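Budget for the Bins

Every July I help smaller shops put together their equipment requests, and every July the same spreadsheet lands in my inbox. Arms at the top, big number. Grippers next, medium number. Then a line near the bottom called "misc." with whatever was left over, as if the rest of the job would furnish itself.

I was guilty of this too. When Francine Li and I drew up our first two-arm cell at Skandden, we spent 11 weeks arguing over the arms (I wanted the Lemieux pair, she wanted anything cheaper) and maybe one lunch on everything else. Then the arms arrived and we had nothing to put the parts in! Francine drove to a restaurant supply place in Fedville and came back with trays.

So these days I read a quote from the bottom up. What holds the parts? What do they sit on? Who buys the harnesses we're going to bend and wear out while we figure out the grip? Sorting circuit boards and wire leads is fussy work, and wires are the worst of it - they curl, they snag, they never lie the same way twice. You need lots of spares, and spares are money.
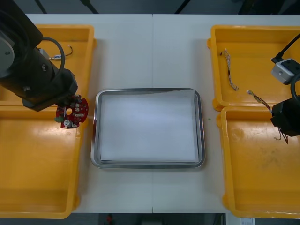
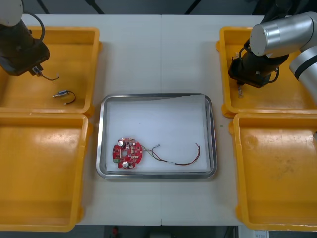
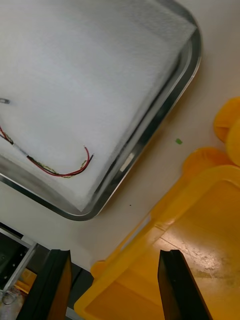
Yellow bins, a steel tray with a white liner, and wiring to be handled.

What I'd put on the request

My rule is 25 percent of the arm price, set aside for the stuff nobody wants to present to the boss. Bins, trays, liners, a decent table, spare cables, a box of sample parts you're allowed to ruin. Kirsten Dhillon over at Brolluvton thinks I'm being soft and goes with 29, and she's been right more often than me, so take that how you like.

The pushback I get is that bins are cheap. Sure they are! One bin is cheap. But bins get scuffed up, and then somebody wants a different depth, and you're reordering in the middle of a project with a purchasing form that takes 5 signatures. I've watched a very expensive pair of arms sit idle over a part that cost less than my lunch.

I'd also fight for a second round of money, held back until the cell has run for a month or two. You can't know on day one which liner keeps a board from sliding or how much room a loose harness wants. Finance people hate this (they want one number, once) but a smaller first order and a promised second one has saved me more grief than any discount a vendor ever offered.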